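Managers spend night in rowing boats for youth charity

Dinesh Haque had not rowed since he was at school, and by two in the morning he was regretting the gap.

The head of accounts at Covetti was among 90 managers and business owners who took turns at the oars through the night on Surnell Lake, raising money for a charity that runs clubs, training and mentoring for teenagers in the district.

"My hands were in a terrible state and I couldn't see the bank," he said. "But my team had paid good money to put me there, so I kept going."

The Row the Boss event began at 7pm and finished shortly after sunrise on Sunday. Crews of five rowed in shifts of an hour, with safety boats on the water throughout and hot food served in the clubhouse. Each person taking part had to be put forward by their own staff, who then collected the sponsorship.

Organiser Riet Verschueren said the idea came from a conversation with a group of apprentices, who were asked what would make them give money to charity.

"They said they'd pay to see their supervisor cold and tired," she said. "We thought we could manage that."

The first event, held last year, was a much smaller affair with two boats and a short course. This time the crews covered 637 laps between them. The longest single stint was by Begoña Villanueva, who runs the bakery firm Baert and stayed on for an extra hour when a member of the next crew was taken ill.

Ms Villanueva said she had trained on a machine in her garage for most of the winter, which helped with fitness but not with steering.

"We went into the reeds twice – once quite hard," she said. "The crew were very polite about it."

Some 2,000 people made a donation, many of them in small amounts through workplace collections. The final total will be announced in January, once the last of the sponsorship has come in and matching gifts from employers have been added.

The money will go towards after-school clubs and a bursary that helps young people pay for travel, tools and work clothes when they start a course or a first job. Part of it will also pay for a second youth worker, who will visit schools on the eastern side of the lake.

Pieter Hendriks, who joined one of the clubs at 14 and now works as a trainee fitter at Finurel, was at the finish to hand out towels and tea. He said the bursary had paid his bus fares for the first two months of his training.

"I'd have had to turn the place down otherwise," he said. "It was an hour each way and I wasn't earning."

His own manager, Kobe Declercq, was in the last crew to come ashore. Mr Declercq said he had been told about his nomination in front of the whole workshop and had not felt able to refuse.

"They'd already raised the money by then," he said. "I did ask whether I could pay the same amount and stay at home."

He said he would do it again, although he hoped for an earlier shift.

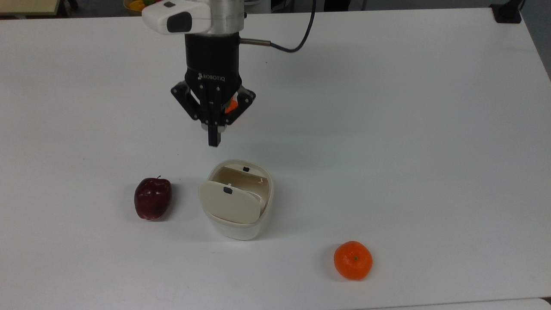

Nominations for next year's row open in the spring. Staff can put forward anyone who manages at least one other person, and no rowing experience is needed. Crews will be offered two practice sessions on the lake before the event, and life jackets will be provided.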